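Print this page | E-mail this article
Kibet Mutiso and Tadhg Brennan
September
11 shares | 9 comments

3. The bin as a place to look for things

3.1 Why open bins

Most writing on household and workshop storage is about shelves and drawers, and it is easy to see why. A shelf has an order to it. You can draw a shelf, number it, and ask people to put the tape on the second one down. A plain open bin offers none of that help, and yet it is where a great deal of everyday stuff ends up! In our survey of small workshops in Medutlow we recorded 646 separate acts of putting something away, and open bins took in more of them than any other kind of container. We think that makes the humble bin one of the most rewarding things a person interested in tidying can study.

What pleased us most was how much people already know about bins without ever having been taught. They know that flat things sink out of sight under bulky ones. They know that a long object laid corner to corner will go in when it will not go in straight. They put the thing they expect to want next near the side they stand on, and several of them were surprised when we pointed out that they did it.

3.2 Shape, color and the surface underneath

We settled on a rectangular bin for the main part of the work after trying round tubs and a set of sloping trays from Skaltel. Round tubs are pleasant to rummage in, but small items travel around the wall and end up wherever the last hand pushed them. A rectangular bin has corners, and corners hold things. Our participants used the corners almost like pockets, and one of them (a keen sorter of screws, by his own account) kept a separate corner for anything he could not name.

Gray was chosen for the bin. Bright plastic made small colored parts harder to pick out, and a white tub we borrowed early on threw back so much light from the ceiling lamps that people leaned over to shade it with their bodies. The bin stood on a light wooden tabletop, with dark carpet beyond the table. We came to like this pairing very much. The outline of the bin is clear from any side, and a part dropped on the wood can be found again in a moment. Parts dropped on the carpet were another matter, and we lost two washers to it for good.

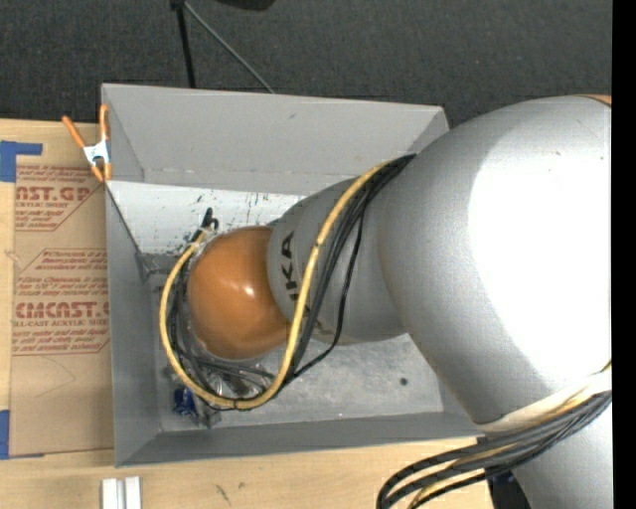

Table height turned out to matter more than we had guessed. On a low table people look straight down into the bin and see the whole floor of it. On a high one the near wall hides a strip along the front, and it is in that strip that forgotten things gather. Neagu calls this the "shadow row" in her work on pantry boxes, and we found the name so handy that we have kept it. When we lowered the table for the second half of the sessions, the shadow row all but vanished, and people began to spread their items across the full width.

3.3 Emptying and refilling

Each session had 20 items to be put in, taken out in a called order, and put back. The items came from the Grokton list, which mixes hard and soft, long and short, and leaves out anything sharp. We gave no advice on packing. Some people built a careful first layer and then stacked on it; others dropped everything in and sorted as they searched. Both ways have their charm. The layer builders were quick for the first few calls and slowed down badly once the layer was broken, and the droppers kept a steady pace all the way through.

The refill is where things get really interesting. Nearly everyone changed method the second time, having learned which items had been a nuisance to reach. A rolled cloth that began on top was now used as a wedge between two boxes. Coils of cord, a great source of grumbling on the first round, were put in last and laid flat. We had planned to stop after one refill and are very glad that we added another, as the third packing was often the one people were proud of, and a few asked to keep it as it was until their neighbors had seen it.

3.4 Limits

All sessions used a single size of bin, and none used a lid. A lid changes how high people are willing to pile, and we would love to see that tested. Our item list also has nothing wet or crumbly in it, so kitchens are only partly covered. The comparison with shelves is taken up in Section 4.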